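The teal pile

2 April 2025

I have been meaning to write about the linen cupboard for weeks, and every time I sat down to do it I ended up tidying the linen cupboard instead, so I suppose that's something. Those of you who have been reading since the Skesotance days (hello, and thank you for still being here!) will remember the old flat, where everything made of cloth lived in one enormous wicker trunk and you had to climb halfway in to find a pillowcase. We have a proper cupboard now, with shelves, and I've become a bit silly about it.

It started in October with a fit of ruthlessness. I pulled the whole lot out on to the bed, and what a heap it was. Two tablecloths I'd forgotten we owned, a curtain from a window in another house entirely, and a bath mat that I am fairly sure came from my aunt's caravan. A good deal of it went to the charity shop. The rest I sorted by colour, as I can never remember what size anything is but I always know whether I want the green one.

And the green one, more often than not, is teal. I do love it. I've bought it in every shop that sold it for years, a bit from Tekus, a bit from the market, one very extravagant purchase from Boonyarit when I'd had a nice birthday cheque, and none of it quite matches, though it all gets on well enough together on the shelf. In a bright patch it's nearly peacock, and then where the shadow falls it goes off towards slate, and I can stand there with the cupboard door open just looking at it while the kettle boils itself silly.

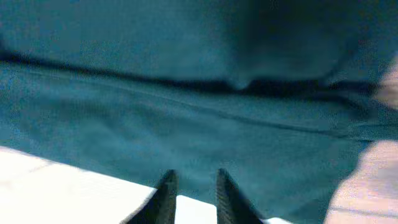
How I fold now

I used to fold in half, in half again and then shove. Everything came out of the cupboard with a crease in the wrong place and I blamed the iron. These days I lay the cloth flat on the bed and go over it with my palms first, from the middle outwards, and only then bring the top edge down. If a bit of it droops or bulges over the fold I lift that part and let it settle again before I carry on. It's slow, I admit, and my other half has been known to do three to my one, but his go at the bottom of the pile where I can't see them.

Then it's thirds, with the fold facing out towards the door. You get a lovely row of soft rounded edges that way and you can pull one out without the others coming along for the ride. Mostly!

I did buy a set of shelf dividers from Pluvska, the clip-on sort, and I can't say I've taken to them. They slide about on our shelves and the top one pinged off in the night and frightened the cat. If anybody has a kind that stays put on painted wood, do leave me a comment. Next job is the airing rack, and after that the drawer of odd napkins, which I am putting off until the weather is worse.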